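Visit report: hand-held gripper station, Ziramgate workshop, Drovham

I went to Ziramgate on a Thursday to see how the workshop keeps its paired hand-held grippers in service. The tour covered one station only: two grippers, the harness that goes with them, and the bench routine. Ha-rang Bang ran it and answered most of the questions.

Each gripper carries a cube of printed square markers, and tracking depends on those faces being flat, clean and firmly seated. The cubes are checked before every session. A cube that shifts on its mount means a new calibration, which takes the pair out of use for the morning. The Clovska procedure asks for 4 poses per gripper, and both grippers are done even if only one has moved. 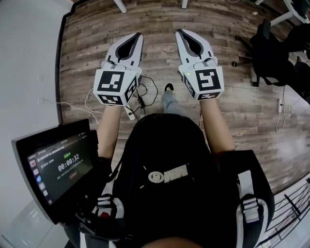
Both grippers held forward over the floor, marker cubes on their backs, harness timer at 00:00:32.

Cables get the most attention. The thin white ones loop close to the base of the fingers, and the workshop has had failures at that point. The rule is to open and close the jaws fully, watch the loop, and re-route it if it pulls tight. Harness straps are adjusted after the cable check — doing it first only means doing it twice.

Finger pads are logged by session count. At 200 sessions the pad comes off, the mesh grip surface is inspected, and the pad is replaced if the texture has worn smooth. The log stood at entry 774 when I looked. Triggers are tested in the same service, by feel and then against the recorded jaw opening. Spare pads come from Seok in bags of 4.
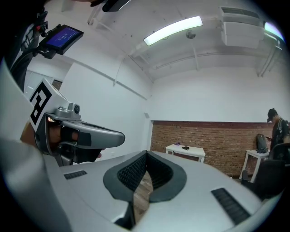

Bang disagreed with my suggestion that pads could be changed on condition alone, saying that wear is hard to judge by eye and that a fixed count keeps the left and right pads matched.

I accept the point about matching. I would still like to see jaw force recorded at each pad change, as the log has no column for it. The service sheet is one page and hangs by the bench. I asked for a copy and will pass it on to our own shop with the calibration notes.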